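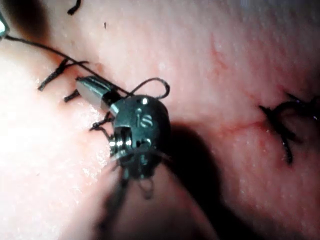

Baton list digest, Vol. 149, Issue 6

From: Suqin Jia
Monday, 7:40 am

Hi Zhiqiang and everybody,

Sorry for the slow answer, I was on nights and my inbox got away from me. I've put your message in below so people can see what I'm replying to.

> Zhiqiang Liao wrote:
> We posted Mrs. Du's page in March. She needs $600 toward her
> hernia repair and so far she has $413, most of it from the first
> four days. It has barely moved in two weeks. Should I rewrite the
> story, or lower the goal, or just leave it up? Her family keeps
> asking me and I don't know what to tell them. Also, does the
> Valtum match still apply if a page goes past its first month?

Okay, the easy one first. Yes, the Valtum match still applies! It runs until their pot for the season is used up, and when I checked on Friday night there was $2000 left in it. You do have to tick the box on the page yourself, though. I missed that on my first two patients and had to go back and beg (they were very nice about it).

Please don't lower the goal. The $600 is what the hospital quoted the family, and if we close the page short, they're the ones who have to find the other $187. I'd much sooner let it sit another few weeks.

As for the story, I read it twice and I like it, but Mrs. Du doesn't show up until the third paragraph! You start with the clinic and the bus route and the rainy season, and I was already wondering who we were talking about. I'd open with her noodle stall and the fact that she can't lift the big pot anymore. Then the pain, then the surgery, then what she wants to do afterward. The bit about her teaching her granddaughter to make change is lovely, so keep that, maybe even end on it.

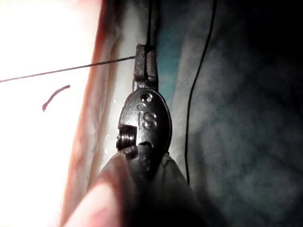
Close-up of the small black part, with the raised "IS"

One more thing, and this goes for all of us. Ask before you use a patient's full name. Testeo has a new consent form with a line for it, and the old form doesn't cover it. If you're still handing out the old one, write to me off list and I'll send you the new one in whichever language you need.

Zhiqiang, if you send me the new draft by Thursday I can look at it on my break. And tell the family the page is staying up. I think they mostly want to hear that from somebody.

Has anyone else had a page stall out like this after the first week? I'd love to know what got it going again.

Suqin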